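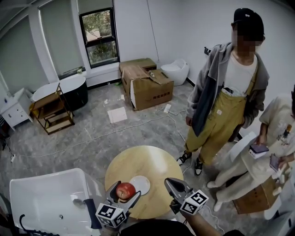 *Round side table with plate and apple, freestanding bath to the left, open carton and toilet at the back.*

# Placing a side table in a bathroom display

This page covers the position and dressing of a small round table in a bathroom bay. It applies to the Pavodstead showroom layout but works for any bay of similar size. Bath fixing and waste connection are in the Vollel fitting notes and are not repeated.

## Before you start

You need:

- a tape measure and a roll of low-tack tape
- a spirit level
- felt pads
- two dry cloths and one damp one
- a round table with a wipeable top
- one plain plate and one piece of fruit

Bring the bath and toilet into the bay first. The table goes in last, when both are in their final positions. Large cartons can stay open on the floor while parts are checked against the delivery note, but fold the flaps in before anyone carries ceramic ware past them. Small boxes of fixings are easily lost on top of a large carton, so write the bay number on each one.

## Marking out

1. Measure from the outer rim of the bath, not from its base. A curved bath is often wider at the top and the base measurement will put the table too close.
2. Mark a clear walking width of 800 mm on the side visitors will use. Tape both edges.
3. Mark the table centre on the floor with a small cross. For the Dillico round table, the centre should be 655 mm from the rim.
4. Stand at the entrance to the bay and check that the toilet can be seen past the table. If it can't, move the cross towards the bath and measure the walking width again.

Bays under 2,000 mm wide don't take a round table well. Use a wall shelf.

## Placing and levelling

Lift the table into position. Dragging it will mark the floor tiles, particularly if there is grit from the packaging. Fit the felt pads before lifting, then set the table over the cross and check the top with the level in two directions at right angles.

Tiled floors are rarely flat at the joints. Turn the table a little at a time until no foot sits on a grout line - this usually cures a rock without packing. If it still moves, add a second pad under the short foot.

Wipe the top with the damp cloth, following the grain on a wooden surface, and dry it at once. Leave it for 2 minutes before putting anything on it.

## Dressing the top

Use a white plate on pale wood where the sanitaryware is white. Set it towards the middle of the top, clear of the edge. A shallow rim is enough.

Fruit gives the bay its one strong colour. A red apple is the normal choice: it keeps for several days under showroom lighting and doesn't stain. Wipe it, remove any sticker and check it for bruising. It may sit on the plate or on the table beside it. If beside it, keep it well in from the edge, as it will roll when the table is knocked.

Don't add soap or bottles to the same top. The Neves tray is intended for those and hangs on the bath.

## Final check

- Walking width still clear, tape removed
- No loose cable in front of the bath
- Bath drain free of packing scraps
- Cartons flattened and taken out
- Table steady under a flat hand
- Photograph taken on a phone from the entrance and filed under the bay number

Replace the fruit when it softens. In August, check it daily.

Page maintained by Ifeanyi Akande. Last revised 4 Apr 2024.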